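14 Oct 2026
Two-arm sort cell, bench trial for the Holub returns line
Entry: E. Mikuš. Comments from J. Vaněk and L. Sibiya added where marked.

Purpose
Check the sort-by-color routine on toy bricks before we commit to real returned fittings. Second purpose, added by Lindiwe after the last review: write down what the operator's job consists of while the cell runs. The staffing sheet still lists the station as "sorting, manual, one person" and will be wrong the day the arms go over.

Setup
Wood-top bench, black rail frame, one arm per side, bins in a row between them. Assignment unchanged: orange to the yellow bin, green to the middle bin, blue to the pink bin. Sirkton control build as left by Neema. Speed limit at 100 mm/s for the whole session. Left arm has priority over the middle bin, right arm waits. Bricks placed by hand at random on the bench between runs.
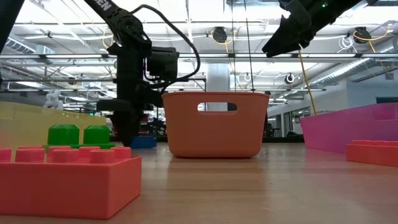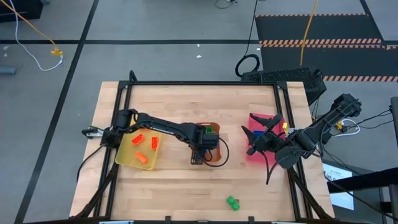
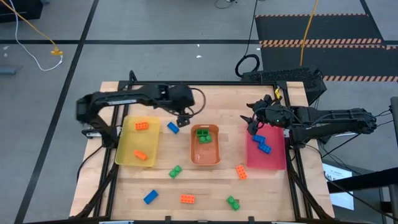
Bench trial, two arms, three bins, toy bricks as stand-in parts.

Observations
1. Waiting at the middle bin is the main loss. Whichever side yields, the other arm holds over its own bin doing nothing useful. Swapping priority moved the delay to the other side and did not shorten it. Try splitting the bench by zone instead of by bin.
2. A brick lying against the outside wall of a bin is a bad pick. The fingers need clearance on both sides. In the last layout there was an orange one by the lower left corner of the pink bin (third picture). On the manual line a person would slide it clear with one finger and not notice doing it. The cell has no such move. Either we teach one or the operator keeps that task.
3. Bricks dropped in at an angle are accepted. Orientation in the bin does not matter for the trial. It will matter for Holub, where the fittings go to the washer in one layer. Check with Lenka whether the washer basket can take a second layer before anyone writes code for this.
4. Cable loop at the left wrist swings wide on the return move. No contact logged. Shorten it anyway.

Operator log
Janka ran the station and kept her own sheet. Her entries fall into resets, reloads, and standing by. Standing by is the longest column. Her note, copied as written: "Sorting by hand I can look away and talk. With this I can't, because I don't know when it wants me. It is less work and more watching." She asks for a light or tone that comes on before a stop, visible from the packing bench. Agreed, low effort, should have been there already.

LS comment: The Holub line handles 2,270 returned pieces in a normal week, and two people share it now. Plan as presented to the floor was one person covering the cell plus packing. That only holds if the stop warning works and the reload takes less time than a hand sort of the same tray. Neither is shown yet. I do not want the rota changed on the basis of bricks. Also, the second person's hours were promised to inspection, in writing, in February. Please keep that in the plan text.

JV comment: Reload height is wrong for me. Reaching over the near rail with a full tray hurts the shoulder by the end of a session. Drop the rail or give us a step.

Pay grade question came up again. Operators on the cell clear faults and restart the program, and on the Follell line that is graded as setter work. Not ours to decide. Passed to Lindiwe.

Next
Zone split, Neema to draft.
Stop warning, lamp plus tone, wire to the existing output.
Janka to time hand sorting on the same bricks, same bins, so there is a baseline. We have been comparing the cell to an old estimate.
Near rail: measure whether it can come down without losing stiffness. Lusero sent a bracket drawing, look there first.
Real fittings after that, one tray, 400 g maximum per piece.
Left wrist cable, me, before the next run.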